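Section 4: Pitching and packing your Otevar awning

Welcome to the good bit! By now you have checked the parts against the list in Section 2 and let the fabric relax indoors overnight, so it's time to get the Otevar up outside. Do a practice pitch at home if you have a lawn big enough. The ridge pole is 2690 mm long once joined, and you will want a clear stride of grass on every side for the guy lines.

4.1 Choosing your spot

Look for flat ground with a little give in it. A gentle slope is fine as long as the door faces downhill, and a hedge or wall on the windy side makes a lovely difference to how quiet it is at night. Keep clear of hollows (they fill up) and of large trees, which go on dripping for hours after the rain has stopped.

Caution: Do not pitch within reach of an open fire or barbecue. The coating on the fabric stands up very well to rain, with a rating of 4000 mm, but it does not stand up to sparks.

4.2 Pitching

1. Spread the groundsheet with the shiny side down and peg the four corners. Push the pegs in at a slant, heads leaning away from the awning.

2. Join the ridge pole. The middle section has a red ring at each end, and the ends click when they are home. If you don't hear the click, turn the section a quarter and try again.

3. Slide the ridge pole through the long sleeve from the door end. Push the pole, never pull it, or the sections will come apart halfway along (very annoying, and we've all done it).

4. Fit the two upright poles to the ridge, then raise the back one first. One person can do this, but two make it far more fun.

5. Clip the walls to the groundsheet rings, starting at the back corners and working forward.

6. Peg out the guy lines in opposite pairs – front left with back right, and so on – keeping the tension light until all of them are in.

7. Close the door zip fully. Only now tighten the guys, a little at a time, until the roof is smooth and the zip still runs easily.

Note: A few creases near the sleeve ends are normal on a first pitch. They drop out after a couple of nights.

Note: If you have the Myung side porch, leave the right-hand wall unclipped at step 5 and turn to Section 6.

4.3 Living with it

Fabric slackens when it's damp and tightens as it dries, so walk round the guys each morning and again before bed. Open both roof vents whenever someone is sleeping inside, even in cold weather. You'll wake up to a much drier ceiling! Wipe any splashes off the windows with plain water and a soft cloth. Household sprays leave a haze that never quite clears.

In winds stronger than a fresh breeze, fit the storm straps. They live in the small pocket sewn inside the door and go over the ridge in a cross. If the uprights start to bend, take the awning down and have a night in the van instead.

4.4 Packing away

1. Sweep out the inside and unclip the walls.

2. Loosen every guy line, wind each one into a small loop and tuck the end through.

3. Lower the front upright, then the back, and push the ridge pole out of its sleeve.

4. Fold both sides of the fabric into the middle, then roll from the door end so that trapped air can escape through the vents.

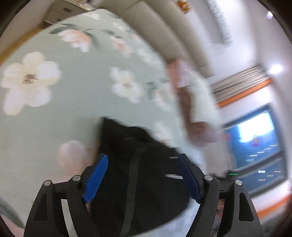 Poles and pegs do best in a bag of their own, well away from the rolled fabric, where a sharp peg tip can go through three layers before you've left the field. Almost any tough fabric bag will do the job. A black one with a dark strap down the middle is easy to grab from a full boot, and if it has a short white tag by one side you've got a ready-made place to write "PEGS" in laundry pen. Put the poles in first and the pegs in last, because you'll want the pegs first next time.

Caution: Never store the awning damp. If you have to pack it wet, unroll it at home within a day and hang it over a line or banister until even the seams are dry.

4.5 Winter storage

Late October is a good time for the big end-of-season check. Brush dried mud from the mud flaps, rub a little candle wax along the zips and look over the seams against a bright window. Any pinholes can be sealed with the Cinach repair patches, part number 247. Press each patch down firmly for 100 seconds and leave it flat overnight.

Store the roll somewhere cool and dry, with nothing heavy on top. Our tester Amnuay Sukprasert keeps his on top of a wardrobe, and his Stornatach prototype has come out each spring ready to go.

Spare poles, clips and storm straps are listed in Section 8.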